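The Eight-Day Trial

I signed up for the trial on a Sunday, Sun 8 December, in my slippers, with a piece of toast in one hand. The ad said eight days free with a Prendton arm, delivered and set up, and if you didn't love it they'd take it away again. I run a repair business out of a rented corner in Plarberg – lamps, radios, the occasional waffle iron – and my thumbs hurt. That's the whole reason. I wanted something to hold things while I soldered them!

They told me the unit's name was Butt. I asked the man on the phone to say it again, and he did, very patiently, and explained that the founders had named each one after a fishing village or a flatfish or something (I lost him there, I was laughing). The serial number was 3943, he said, if I would prefer that. I did not prefer that.

So Butt came on a pallet, and I spent two evenings getting it to pick up a screwdriver. It was slow. It was so slow I'd go make coffee and come back to find it an inch closer, like a kid sneaking up on a cat. But it held a lamp base steady for more than 5 minutes without complaining, and my last assistant never managed that.
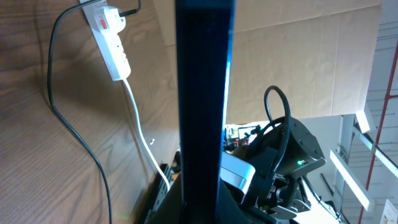 By the third night I was talking to it. Nothing deep, just customers and the price of solder. I'd say good night, kill the radio and reach for the power strip, the white one lying crooked on the wooden table with that fat white plug in it, and then I'd stop with my hand out. There was a little green light on the arm's joint, and I didn't want to be the one who made it go out. I left it on. My electric bill can come and argue with me about it.

On the seventh day the company called to ask how I'd rate the service. I gave delivery a five and the manual a two, and the woman asked about the arm itself. I said it dropped a radio knob down the heating vent and crushed a perfectly good lampshade. She said they could pick it up in the morning.

"Pick it up and take it where?" I asked.

"The depot in Zimurport. They get wiped and sent out to the next customer."

I looked over at Butt, who had been reaching for the same screwdriver since lunch.

"What's the monthly rate?" I said.

She told me. It was terrible. I went to find my checkbook, and when I got back, it had the screwdriver.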